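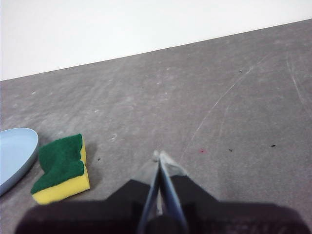

Photo: wrist cam, cell 2 / A. Mendes

Sunday, in at 16:00. Cell 2 (dish bench), Lostby room

Gripper was leaving a gap on close again. Log has it reporting closed with the tips apart, so the sponge pick goes through as good and then nothing arrives at the plate. Samuel logged 16 of those on the last long run. Same symptom as January, different cause I think.

Pulled both fingers. Left one had a little play at the base, screw not loose exactly but no threadlocker left on it. Cleaned, new threadlocker, back on. Right one fine. Pads: wiped with alcohol, no splits that I can find. Leaving them on. New pair is in the Trurner box, second drawer, DON'T use the ones in the open bag, wrong durometer.

Zero was off too. Old closed position in the config was 193 counts, jogged down by hand till the tips only just touched, backed off a hair, new value is 88. Wrote it in the config AND on the tape on the controller becuase last time it only went on the tape.

Wrist cam remounted after. Checked the view with the fingers nearly closed: still a pointed gap between the pads, which is what I want at this setting. Tips meet just under center, housing along the bottom, fine. Plate is only half in on the left, sponge right next to it with a thin strip of gray between. Too tight for the left finger to come down in if the wrist is turned. Move the plate start out a bit in the layout sheet, or approach from the right. Leaning towards the second, the right side is wide open.

Bench top. Scuffed and dusty, scratches out to the right, one long curved one with fainter ones beside it. Don't know if those are ours. If the fingers are dragging then the Z floor is too low and I'd rather know before the new pads go on. To do: feeler gauge under the tips at three spots, left, middle, far right.

Also specks. Several dark ones and a little red one to the right of the tips. The segmenter doesn't like them, gave me a "object" on bare bench twice this month. Wipe down goes on the start checklist, before homing. Microfiber only, the paper stuff sheds.

Dry cycles after the rezero: 62, empty, half speed. No faults, closed position repeats. Have not run with the sponge yet so no claims.

Left over:
- feeler gauge, see above
- sponge picks at full speed, green side up like now
- cable tie on the wrist cam lead, old one cut and not replaced
- ask Jirkport about the finger screws, lead time was silly last order
- Samuel: pls don't load the old config from the stick, it still has 193 in it

Arm parked, air n/a, e-stop in. Key is on the hook.
AM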